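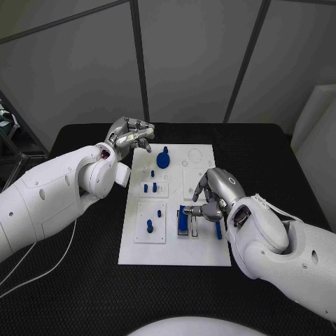

Loose pegs in a home-made peg board: opening out the pegs or relining the holes?

Posted by Gilang Harahap, Apr 3, 2020
Filed under: Fits and tolerances

I am making a peg and slot board for dexterity practice. The base is a flat white sheet with round holes and rectangular slots, and the inserts are blue: round pegs in several diameters, rectangular blocks, a knob with a short spindle. Everything is printed in PLA on a Kekus machine with a 0.4 mm nozzle. The base was cut by a local shop, Braswood, from a drawing I supplied.

I drew every hole 0.3 mm larger than its peg. The results are inconsistent. The small round pegs will not go in without force. The large knob goes in but rocks. The rectangular blocks go in if they are started exactly square and jam halfway if they are not. I have measured the pegs with a digital caliper at mid-height and they are all within 0.1 mm of the drawing. I have not found a reliable way to measure the smaller holes.

Two things I would like to settle before I have a second base cut:

Is a single clearance value wrong in principle, or is my 0.3 simply the wrong value?

Is it better to correct the pegs or the holes? The pegs cost almost nothing to reprint. The base cost 164 with delivery and I would prefer to keep it.

The board will be used heavily. I expect the fit to change with wear and would like to allow for that.

Nhung Từ
Member, 427 posts

Correct the pegs. Leave the base alone until you know what size the holes are.

A caliper's inside jaws have small flats on them and read low in a small round hole, so do not trust them there. Use drill shanks as plug gauges. Find the largest shank that drops in under its own weight and the smallest that does not, and the hole is between the two. Measure the shanks themselves with the caliper and ignore the size stamped on them. Write the result next to each hole in pencil.

On your first point, a single value can work if all you want is for the pegs to go in. It does not give the same feel across sizes. What the hand notices as rocking is the angle the peg can tilt through, and that depends on clearance divided by the depth of engagement. A wide knob on a short spindle in a thin sheet has very little engagement, so 0.3 mm feels sloppy. A long peg in a deep hole with the same 0.3 mm feels close. If your knob spindle is engaged for 4 mm and the other pegs for 12 mm, the knob can tilt through three times the angle.

You can therefore tighten the knob, or deepen its seat. I would deepen the seat by fixing a raised plate to the board and putting the hole through both. The plate does not need to be large. It also gives a stop for the shoulder if the peg has one.

The blocks are a separate problem. A rectangular block in a slot jams when it is tilted enough to touch on two opposite edges at once, and pushing harder makes it worse. Put a chamfer of 1 mm on all four lower edges, and a smaller one round the mouth of the slot. With both chamfers in place you can usually keep the clearance you have. Without them you will go on opening the slot until the block falls over in it.

For the small round pegs, look at the bottom edge. The first layer of a print spreads outwards and leaves a lip. You measured at mid-height, so you would have missed it. Run a blade round the edge, or turn on the first layer compensation in the slicer.

Ilham Lumenta
Member

just sand them. 240 grit, two minutes each. I did a whole set of Tevden shape blocks for my nephew that way and they fit fine

Fitriani Wuisan
Member, 909 posts

I agree with Nhung Từ on most of this and would add some points on wear and on the order of work.

Sanding is acceptable for one round peg. It is a poor method for a set, as the amount removed varies and you lose the ability to print an identical replacement. It also rounds the corners of a block and leaves the flat faces nearly untouched, so the block can still jam.

Print a test strip before you change anything: one peg diameter in steps of 0.05 mm, each with its offset marked on the top. Try the strip in the hole you have gauged, note which one you like, and apply that offset to pegs of similar size. Repeat with a short strip for the largest size. A full set of the same pegs took me 3 evenings, most of it unattended printing.

On wear: PLA pegs polish at the contact points in the first few weeks and then settle. Start slightly tight, at the point where a peg needs a light push for the last millimetre. Holes in sheet material wear at the mouth first, and a chamfer there delays it – a square edge is what gets bruised when somebody misses. Keep the print files with the offset in the file name. When a peg becomes loose, reprint it one step larger.

Do not use wax or silicone spray to free a tight peg. Both collect dust, and the fit will feel different every time you wipe the board.

If you do have a second base cut, ask the shop for the kerf allowance they used. If the drawing was cut on the line, the holes will be oversize by the width of the cut, and that alone could account for the knob.

Gilang Harahap

Gauged with drill shanks as suggested. The large holes are 0.2 mm over the drawing and the small ones are on size. Every small peg had a lip on the bottom edge, and with that trimmed they enter without force. I have asked Braswood about the kerf. Blocks are being reprinted with the chamfer tonight, and I will fix a plate under the knob when I have the adhesive.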